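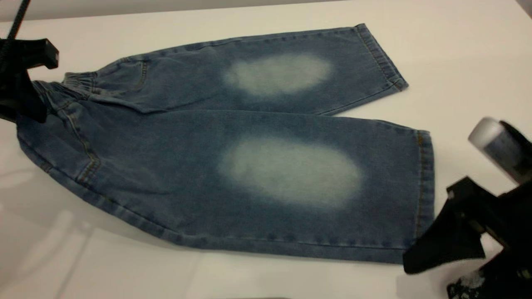 Small denim pants with an elastic waistband, held at one corner by a black gripper.

I promised a write-up of the Plellura developer meetup in Varness and it has taken me longer than planned. We had a release to get out the week after, so thanks for waiting.

Plellura is a small conference for people who build and sell their own apps. It started in Rillham and moved to Varness when it outgrew the library hall. This year there were 58 seats in the main room and they had all been sold by May. A ticket was $100, which covered both days and lunch.

Day one was all talks. The one I took the most notes in was by Haris Stan, on moving an old app to a new database without losing anyone's data. He had 1,000 beta testers and released the change to them in small groups, with a week between each group. He also showed the crash logs from his first try, which used up most of his time but was the most useful part for me. We have the same kind of move coming up with our own sync code.

The session on App Store pricing was weaker. The speaker stayed with general advice and ran out of time before questions. I would have liked some figures from a paid app with no subscription.
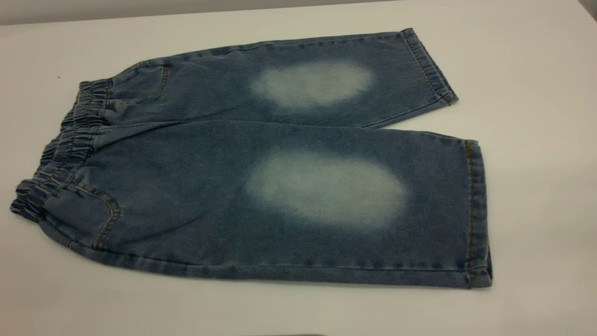
Day two was workshops, each limited to 30 people. I picked the one on accessibility testing. We worked through our own apps with the screen reader on and the display off. I found four buttons in our settings screen with no label at all, and those are fixed in the current version. The second half covered larger text sizes, and I still have work to do there.

Lunch both days was at Vukadinović, a grill two streets over. Service was slow the first day, so the afternoon talks started late. They had the food ready ahead of time on the second.

A few practical notes if you plan to go next year. The Wi-Fi in the main room was poor, so download your tools before you leave home. Parking behind the building fills early. The train station is a ten-minute walk. Slides from most of the talks are supposed to go up on the conference site, and I will add a link to this post when they do.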